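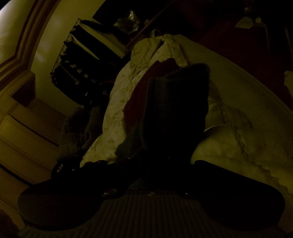

Hand-held Illeo gripper beside a bed with a pale printed duvet and a dark red piece of fabric.

CADORA OPENS GILMARTIN HOUSE FOR DEMONSTRATION OF HOUSEHOLD CLOTH HANDLING

Visitors to see and try hand-held data recording for robot training on Sunday

CLODBERG, July. Cadora will hold an open day on Sunday at Gilmartin House, its residential test site in Clodberg, to show how data on everyday household tasks is recorded and prepared for training robot arms. The program covers the handling of clothing and bedding in furnished rooms, using the company's Illeo hand-held gripper. Doors open at 2 p.m. Admission is free, and places must be booked in advance.

Illeo is held and moved by a person. It has two fingers and carries a camera that looks out over them toward the work. The operator closes the fingers on an object, moves it, and lets go, and the video is saved together with the position of the tool and the opening of the fingers. The same finger design is fitted to the robot arm at Cadora's workshop, so that a recorded grasp can be compared directly with one made by the machine.

The demonstration will concentrate on soft goods. A cup or a box keeps its shape when it is lifted. A sweater does not, and the best place to take hold of it depends on how it happens to be lying. Dark garments on dark bedding present a further difficulty, as the outline of the item and the outline of the finger can be hard to separate in the recorded video. Cadora has made this type of item a main part of its current test set.

"Most of our work this year has been on beds, chairs and closets," said Dymphna Heffernan, who leads data collection at Cadora. "These are the places where clothes end up. We record the room in the condition we find it, and we do not straighten the covers before a session. If the model only sees flat sheets and folded shirts, it learns very little that can be used in a home."

Visitors will be taken through the house in groups of eight. Each group will watch a trained operator carry out a set of pick-and-place tasks on a bed, including the removal of a single garment from a pile and the transfer of a blanket from one side of the mattress to the other. The operator will repeat each task from more than one standing position. A monitor in the hallway will show the camera view as it is being recorded, next to a plot of finger opening over time.

After the demonstration, visitors may use the tool themselves. Training takes a few minutes. New operators are asked to move at a steady speed, to keep the contact point in view, and to pause briefly before closing the fingers. Recordings made by visitors will be used for the display on the day and will be erased when the house closes. No visitor recordings will be added to the training data.
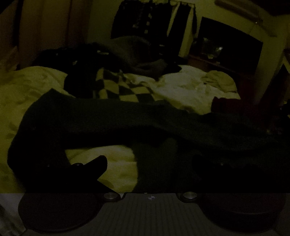

Grasping knitwear will be treated as a separate item in the program. Knitted fabric stretches under load, and a grasp that holds at the start of a lift may shift as more of the weight comes off the bed. Operators are instructed to take a fold of material between the fingers and to avoid pinching a single layer. They are also told to leave failed attempts in the recording. A dropped sleeve or a missed edge is marked in the log and kept, with the second attempt following in the same file.

The printed marker on the body of the gripper is used to check camera alignment. If the camera mount has moved, the marker appears in the wrong place and the session is stopped until the mount has been reset. Staff will show this check at the start of each tour. They will also show how the wide-angle view is corrected for lens distortion before the data is passed on for processing.

The second part of the tour covers review. Cadora staff will play back recordings from earlier sessions at Gilmartin House and show how they are divided into reach, grasp, lift, move and release. A full working day at the house can produce up to 300 recordings. Each is checked by a reviewer before use. Common reasons for rejection include a hand passing in front of the lens, loss of tracking when the tool is moved too quickly, and recordings that end before the object has been released.

"People expect to see a finished robot making a bed, and we are not there," Heffernan said. "What we can show is the recording stage, including the parts that go wrong. We would like visitors to leave with an accurate idea of how much handling sits behind one reliable grasp."

The robot arm will remain at the workshop and will not be shown at the house. A video of the arm attempting the same garment tasks will be played in the kitchen. It includes unsuccessful runs and is shown at normal speed.

The event is intended for engineering students, care and housekeeping professionals, and residents of the neighborhood. Care and housekeeping staff are invited to bring questions on which tasks they would most want a machine to take over. Cadora will collect written answers at the door and use them in planning the next group of tasks, which is expected to include laundry sorting and the changing of pillowcases.

Visitor information

Booking is required and can be made through the Cadora events page. Tours last one hour. The bedrooms are on the upper floor and are reached by stairs. Visitors who cannot use the stairs can follow the tour on the hallway monitor's second screen, placed on the ground floor, with a member of staff present. Children must be accompanied by an adult. Bags and coats should be left at the entrance so that they are not mixed with test items. Street parking near Gilmartin House is limited.

Members of the press may film in all rooms on the tour. Requests for interviews or for time with the Illeo gripper outside the public tours should be sent before the event.

About Cadora

Cadora develops recording tools and training data for robots that work in homes. The company is based in Clodberg, where it operates a workshop and the Gilmartin House test site.

Press contact: Dymphna Heffernan, Data Collection, Cadora, Clodberg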